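When the grip slips: the laundry folding sessions at Kimaro

Gallery / Field work / Faults and safety

On this page we collect pictures and notes from the clothes folding task of the Kimaro project. The task was done in a bedroom, on a bed, with hand-held grippers of the Flalar type, and it was planned as the easy part of the project. Shirts are soft, they do not break, and every person knows how to fold one. We planned for 300 folds and after 111 of them we stopped the work, and this page tells why.

The fault is a slow one. The two yellow fingers of the Flalar gripper close well when the trigger is pulled, and for the first second everything is fine. Then, if the fabric is thin and somebody pulls from the other side, one finger begins to give way a little at its root. The cloth slides out from the corner and the person at the other end suddenly holds the whole shirt. With thick clothes like jeans or a sweater we did not see it. With thin T-shirts we saw it again and again. 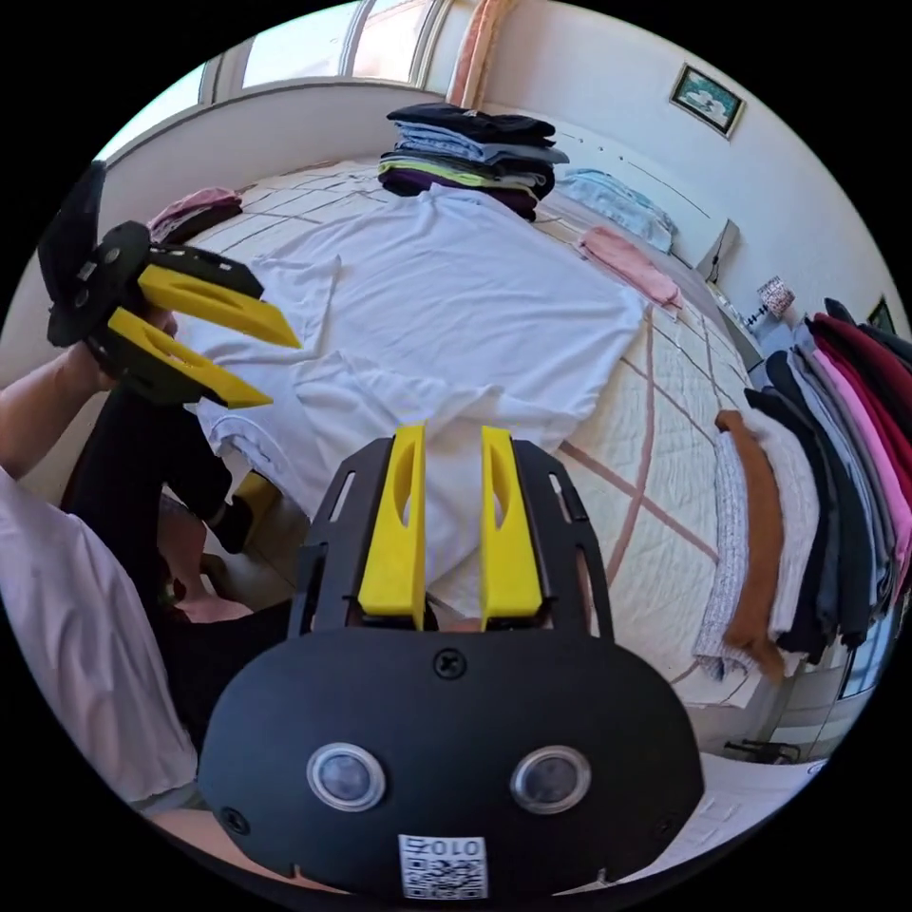

In the beginning we blamed the fabric, and then the operators. Both were wrong guesses. The log of the finger opening, which the Clatov recorder saves together with the video, showed that the fingers were opening by up to 2 millimeters while the trigger was still pulled fully. The person holding the tool cannot feel such a small movement. In the recording it looks like a clean grasp until the moment when the cloth is gone.

We opened the two tools in the evening and found the same thing in both. The small pin which holds the finger to its hub had worn its hole into an oval shape. The pin itself was still good. The hole is in the softer part, and all the force of a two-person pull goes into it. For picking up a cup or a box this force is small, so the fault did not appear in our kitchen work in March, where the same tools were used every day.

There was also a safety matter, and we should have thought of it before the first session. When two people pull one piece of cloth and one side lets go, the other hand jumps back. One of our operators hit her own wrist with the body of the second tool. It was a bruise and no more, but the tool is hard and it has corners, and two people working over one bed keep their heads quite close together. After this we made a simple rule that nobody leans over the cloth while it is under tension. The rule was written on the session sheet, in large letters.
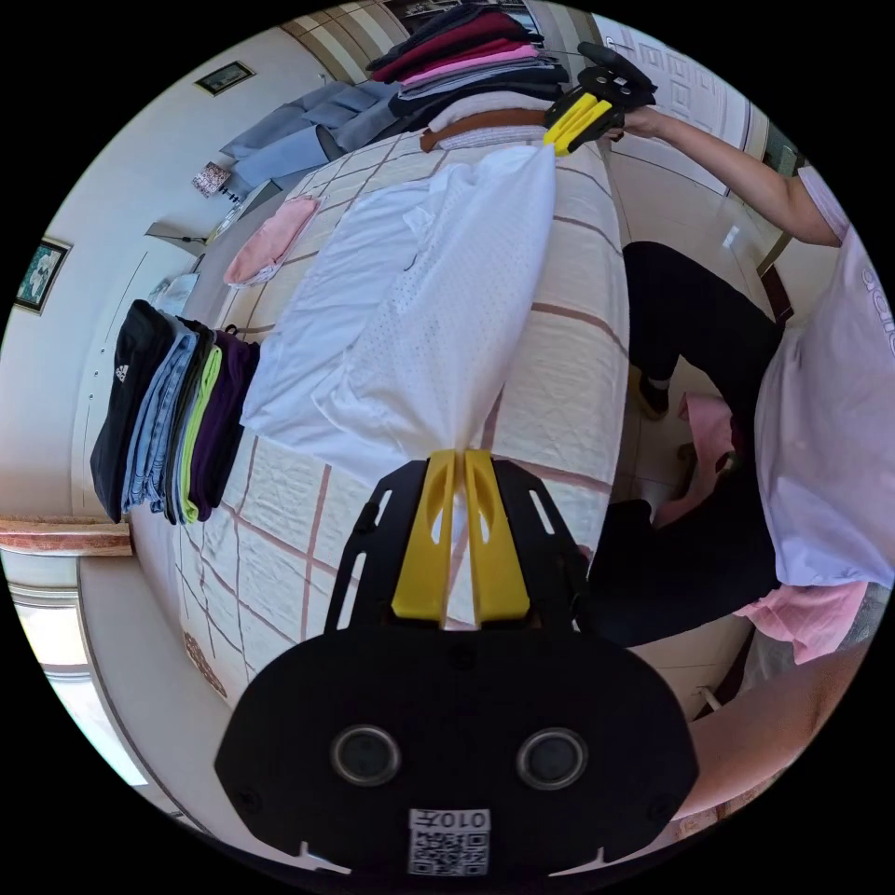

The stretch is the step that causes the most wear. One person takes a corner, the other person takes the opposite end, and both pull until the wrinkles are out. Our instruction said "pull until flat", and this was a bad instruction. A light shirt is never completely flat, so careful people pulled harder and harder, exactly because they wanted to do the work well. Now the sheet says to pull gently for a moment, put the cloth down, and smooth it on the bed with the closed fingers.

What we changed on the tools:

The finger hole now has a metal sleeve, made for us by the Bosby workshop. It took them one afternoon.

The pin is checked after every 30 folds. You hold the finger by its tip and move it sideways. If there is any play, the tool goes out of the session.

Clatov gives a short beep when the fingers open while the trigger is pulled. Some operators find the beep annoying, and we are looking for a softer sound.

The recordings from before the repair are kept, but they are marked. A slip which comes from a worn part should not be mixed with a slip which comes from a bad grasp - for somebody who learns from these videos, the two look the same and mean different things. Marking them by hand was slow work and it is still not finished for the sweaters and trousers.

The folding started again in June with the repaired tools. If you use Flalar grippers for cloth, please check the finger holes before your next session, also when the tool seems to close normally. The drawing of the sleeve can be requested through the contact form of the Kimaro project.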